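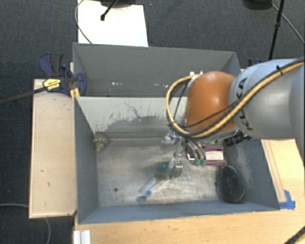

Gray bins on a wooden tabletop. Photo: Stalo

PRESS RELEASE
Hamel, 29 Nov 2023

Stalo and Grerus start joint collection of used school books in Hamel and Brunen

The book trader Stalo and the paper merchant Grerus have signed an agreement for the joint collection of used school books in the towns of Hamel and Brunen. Families can from now on bring their old school books to 11 collection points in the two towns. Books in good condition are checked, cleaned and sold again at a reduced price. Books which cannot be used any more are given to Grerus for paper recycling.

The agreement has a duration of four years. It follows a trial period which began in September in Hamel only. During the trial, 136 families registered for the collection, and this was more than the two companies had expected for such a short time.

"We sell second-hand books since many years, but school books were always a difficult area for us," says the management of Stalo. "A novel can stand on the shelf for a long time and still find its reader. With a school book it is different. The edition must be the right one, the school must still use it, and the parents need it in the same weeks as all other parents."

How the collection works

Each family which wishes to take part receives a registration card in one of the Stalo shops or at the Grerus yard in Brunen. The card is free of charge. When books are brought, the employee notes the title and the edition and gives a receipt. Stalo then compares the books with the lists of the participating schools.

For every accepted book the family receives a credit, which can be used for any purchase in the Stalo shops. The credit is not paid out in cash. It stays valid for 13 months, so that families can use it also at the beginning of the following school year -- this was a wish expressed by many parents during the trial.

Accepted are text books, atlases, dictionaries and reading books for all grades. A name written inside the cover is no problem, and also not a few notes in pencil. Not accepted for resale are books with missing pages, with water damage or with strong smell. Workbooks that are already filled in can be brought as well, but they go directly to recycling and no credit is given for them.

Families are asked to remove plastic covers before they bring the books. The glue of some self-adhesive covers damages the cardboard when it is taken off, and in this case the cover should better stay on the book.

Prices and availability

The sale of the collected books takes place in the Stalo shops in Hamel and Brunen. The price depends on the condition and is written in pencil on the first page. Stalo uses three levels of condition: very good, good and usable. A usable book may have a repaired spine or marked passages, but all pages must be present and readable.

Books can be reserved by telephone or in the shop for one week. A reservation for a complete class is possible for teachers, if the school sends a written request. Stalo recommends to do this early, especially for language books, where the demand in the trial was clearly higher than the supply.

Old editions

A point of discussion between the two companies was the question of old editions. Grerus first proposed to recycle every book which does not appear on a current school list. Stalo was of another opinion. Older math and grammar books are often bought by adults who want to refresh their knowledge, and by grandparents who help with the homework. It was therefore agreed that one copy of each older title is offered in the shop before the remaining copies are given to recycling.

"For us as a paper merchant the mixed material is not always easy," explains the management of Grerus. "Hard covers must be separated from the inside pages, and this is handwork. But school books contain good paper, and we prefer to receive it in this way and not together with the household waste."

Collection points

The collection points are in the shops of Stalo, at the Grerus yard and in the entrance areas of participating schools. Books can be left at the schools only during the normal school hours. Larger quantities, for example from a class library, should be announced in advance, and Grerus will then pick them up at the school without cost.

During the winter holidays the points in the schools are closed. The shops and the yard keep their usual opening hours, with exception of the public holidays.

About Stalo
Stalo buys and sells second-hand books, maps and sheet music. The company has its head office in Hamel.

About Grerus
Grerus is a merchant for waste paper and cardboard with its yard in Brunen.

Press contact
Stalo, Press Office, Hamel
Reprint free of charge. A copy is kindly requested.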